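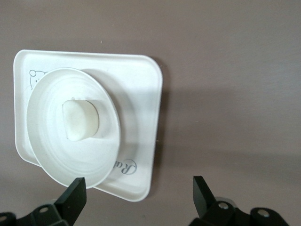 White tray with printed animal motif.

Harkell: Tableware Inspector, Second Shift

Harkell seeks an inspector for its children's tableware line. The position reports to Osaze Balogun, quality lead.

Duties
Check trays, bowls and cups for warping, rim defects and print alignment. Record rejects by lot number. Pull 8 pieces per lot for the drop test and file results before the end of the shift. Calibrate gauges at shift start.

Requirements
Two years of inspection work in molded or glazed goods. Able to read part drawings and use calipers. Normal color vision, corrected or uncorrected. Able to lift 30 pounds.

Terms
Full time, hourly, paid every second week. Training is on first shift. Start date in October.

To apply, send a resume and the names of two references to Uchenna Ogundipe, Personnel, Harkell. Quote job number 66.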